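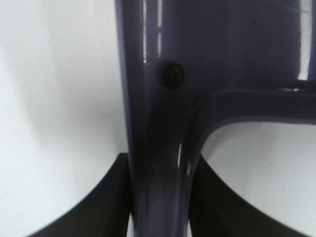 *Wrist camera view against a plain white surface. Purple plastic frame, one screw head, black pieces on both sides.*

# How to budget for a wrist camera on a small robot arm

Most first budgets for a small arm list the arm, the gripper and the camera, then stop. The parts that hold the camera in place, the cables and the hours spent setting it all up are left for later, and later is when the money is gone. These steps are the ones we use at Kendton when we plan a new bench. They assume you already know what the arm will do and have a table to put it on.

## 1. Decide what the camera has to see

Write one sentence for each task. "See the part between the fingers just before they close" is a good one. "See everything" can't be priced.

A camera mounted at the wrist will have some of its own hardware in view. In the view at the top, the plastic frame fills the middle of the image and hides whatever is behind it. If your task needs that area clear, budget for a different mount or a second camera now. Two cameras also means two cables and two ports, so put those on the same line of the sheet.

## 2. Choose the mount before the camera

Camera bodies are easy to swap. Mounts are not, especially if they share screws with the gripper. Ask the supplier:

- Is the mount included with the gripper or sold separately?
- Which screws does it use, and are spares included?
- Can the camera be removed without taking off the fingers?
- Is there a drawing or a printable file?
- What finish does it come in?

The last question gets skipped a lot. Glossy plastic picks up lights as bright streaks, and you can see two of them near the top of the bar in the picture. Matte parts may cost a little more. If you only find out after delivery, a sheet of fine sandpaper or a can of matte paint goes under consumables. Check with the supplier first if the part is under warranty.

## 3. Get quotes on the same terms

We asked Lelari and Vass for quotes on the same list. One quote included shipping and the other did not. One counted the mount as part of the gripper, and the other had it under accessories. Agustina Paredes, who does our purchasing, now sends every supplier a blank table to fill in:

| Item | Unit price | Quantity | Lead time | Spare included? |
|---|---|---|---|---|
| Gripper | | | | |
| Camera | | | | |
| Camera mount | | | | |
| Fingers or finger pads | | | | |
| Screws and inserts | | | | |
| Cable, arm length | | | | |
| Shipping | | | | |

If a supplier leaves a row empty, ask again. Don't assume it is free.

## 4. Add spares

Plastic parts crack and fingers wear. For one bench we order 2 spare mounts and one spare set of fingers with the first delivery. Adding them later usually means a second shipping charge – on our last order that was $143, more than the mounts cost.

Put small screws on the list by size and length. Buy a full bag.

## 5. Budget the lighting and the surface

A plain white surface makes parts easy to find in the image, but it shows shadows from the arm and gripper. Price a diffuse light, or two smaller ones placed on opposite sides. Include the stand, the power supply and something to hold the cable down.

## 6. Put in the setup time

Hours belong in the budget even when the people are already on salary. For our Uvley bench we planned 7 hours for mounting, focusing and calibration. List these separately:

- fitting the mount and routing the cable
- setting focus at working distance
- calibrating the camera to the arm
- repeating the calibration after the first part swap

Set the focus for the distance where the work happens. In a close view like ours, the frame can look sharper than the surface behind it, so check a real part on the table before signing off on the lens.

## 7. Hold back the last part of the order

If you can, buy one complete set, run it for a month, then order the rest. Ask for the quoted price to stay valid for that long and get it in writing. Keep the filled-in tables from step 3 with the order. You will need the part numbers when something breaks.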